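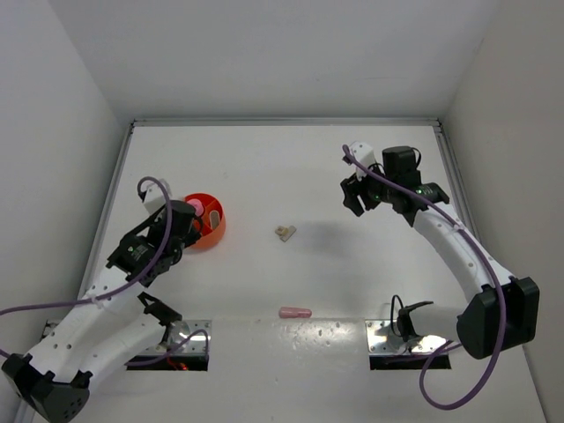
The Drawer of Small Things

Every home has one. Ours is the second down, left of the cooker, and it opens only if you slide a ruler in first and flatten whatever has reared up inside. In a good week it gives up a working pen. Mostly it gives up allen keys.

I set out to write a piece about why we keep them. My editor wanted something on tidying, which I have read a lot about and practised very little, and we met in the middle.

Chidubem Nwachukwu has been clearing other people's houses in and near Zanside for long enough to have opinions on string. She charges £50 for what she calls a kitchen morning, and she starts with the drawer, before the kettle has boiled. "If I leave it till last they've got their nerve back," she told me. "At nine o'clock they'll let me bin a fuse. By noon they're telling me about the fuse."

Her record for a single drawer is 121 objects, not counting rubber bands, which she weighs. Among them were 3 keys to a house the family had sold, a birthday candle in the shape of a 2, and the warranty for a Cidex toaster that had gone to the tip under a previous prime minister. The owner kept the candle. Someone would be two again eventually.

There is a theory, popular in the sort of book with a pebble on the cover, that we hang on to things out of fear. I don't recognise this. I have never been afraid of not having a spare curtain hook. What I feel when I hold one over the bin is closer to bad manners, as if I'd asked it to stay for supper and then turned off the lights.

Then there's the matter of being proved right. In April my neighbour knocked to ask if I had a washer for a garden tap. I did. I had several, in a film canister, and I handed one over with a calm I have not managed at weddings. It didn't fit. He was very nice about it and bought one from Cárdenas on the high street for less than the price of a stamp, but for the length of a hallway I was a man with a system.

Nwachukwu has heard all of this. She lets each client keep one box, made by Retau, with a lid that has to close without being sat on. Anything that fits may stay, and she asks no questions about it. She says the lid does the arguing for her. Couples are harder, as they tend to want two boxes and then go through each other's.

I asked what was in her own drawer and there was a bit of a pause. Tea towels, she said. Then, when I'd put my notebook away, she mentioned a biscuit tin in the garage, and a second one behind it that her husband believes is full of paint brushes.

She came to us on a wet morning and had the thing upside down on the table before I'd found my glasses. We lost the dead batteries, the takeaway menus and a great many bread ties. I was firm about the allen keys. The box is now full and the lid closes, provided you slide a ruler in first.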